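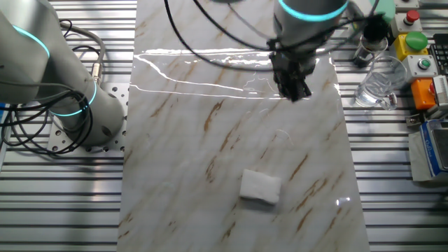

How do you score a wiping policy fairly when the surface is shiny? I've been fighting with this one since May and would love to hear from anybody who has been through it. We are comparing a policy trained from demonstrations (Tusell, for those who know it) against a plain scripted back-and-forth wipe, and the task is a thin spill on a glossy marble-patterned board. My first idea was to threshold the overhead view and call whatever is bright "wet." Well, the edges of the puddle do light up nicely, all those wavy white lines, but there is also a small bright spot lower down on the right side of the board that is nowhere near the puddle, and my script happily counts it as water. A curl of white fiber next to the cloth gets counted too. So the score goes up or down depending on lint! We collected 50 demonstrations and I have time on the setup for 40 test trials, split between the two methods, with three spill sizes. I'd hate to spend them all on a measure that reviewers will pull apart. Is there a standard way to do this, or does everyone make up their own?
Posted by glossyboard_grad

grout_and_gradients

Oh, I feel for you, I lost most of a spring to this exact problem. There is no standard that I know of, and the papers I've read each do something a little different, so please don't feel you missed a memo. What worked for us on the Birkusar project was to stop asking for one number. We kept an image score, but as a difference: take one view of the clean, dry board with the arms parked, take another after the trial with the arms parked in the same pose, and subtract. A fixed glare spot mostly cancels out that way, as long as the lights and the board stay put. Tape the corners of the board if it slides at all, because a tiny shift makes every brown vein show up as a "spill." Please don't score while the arm is still over the board, either. The gripper and its cables cover a good piece of the surface, and they throw their own reflections. 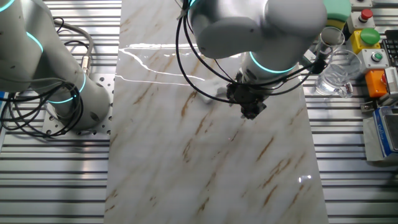 Should the policy be told when the board is clean, or should it decide for itself?
Let it decide, but give every method the same time limit and report how often it stopped on its own. A policy that keeps wiping until the clock runs out can look very good on leftover water and still be useless in a kitchen.

One more thing that helped, and then I'll stop talking — have two people score the final pictures without knowing which method made them. Where they disagree, go back to the difference image and write down what fooled them. Our reviewers liked that part better than anything else in the paper.

railslot

just weigh it. cameras and wet marble don't mix

danladi_bench_user

I'd go along with the short answer above, though it leaves out the parts that will bite you, so let me fill in a bit. We run a similar task on the Danladi bench, with the cloth held in the gripper and pressed down on the board, and we went through a few bad versions before we had numbers we trusted. 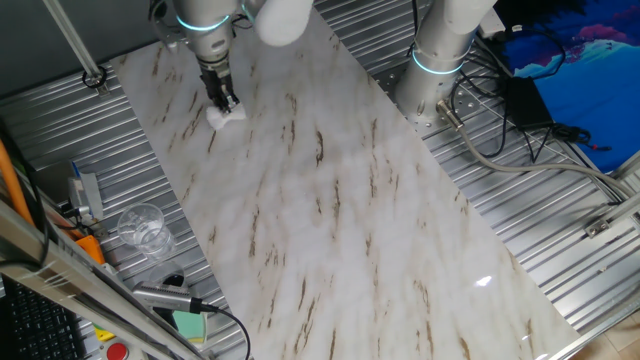
Weighing the cloth and the board

Weigh the cloth dry, pour a measured spill, run the trial, and weigh the cloth again right away. What the cloth gained is what the policy picked up. The catch is that a policy can also push water off the side of the board, and then the cloth is light but the board looks lovely. For that we blot the board with a fresh towel afterward and weigh the towel too. Whatever is still missing went over the edge (or into the air, if you were slow about it). Report the picked-up share and the left-behind share separately, please, and don't fold them together.

Use a new cloth for each trial, or at least one that has dried all the way. A damp cloth spreads water thinner than you would think, and thin water is just what an image score has trouble seeing. I'd also mix the order of the trials, so the scripted wipe doesn't get all the fresh cloths in the morning and Tusell all the tired ones.

With 40 trials split two ways and then by spill size, your groups will be small. Show every trial as a dot. Averages alone will make people suspicious, and they'd be right.

Update from glossyboard_grad
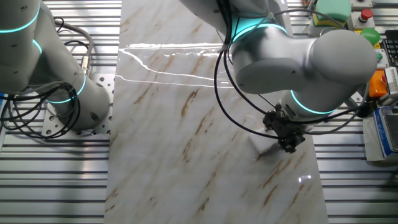 Pulska, 8/20/18 — Thank you all so much, this was more help than I got from a whole stack of papers. I went with weights as the main score and the difference image as a second one, arms parked, corners taped. The two scores mostly agree on the large spills. On the smallest spills they don't: the image score likes Tusell a good deal better than the weights do, and I think it is smearing the water into a film that doesn't show up well against the milky white parts of the board. The scripted wipe leaves fatter streaks that are easy to see, so it gets punished more in the picture than it deserves. I'm going to report both and say so plainly. I still haven't settled the stopping question. For now both methods get the same time limit, and the stopping counts go in a separate table. If anybody has a cloth that doesn't shed, please tell me the kind, I'm still picking fibers off between trials.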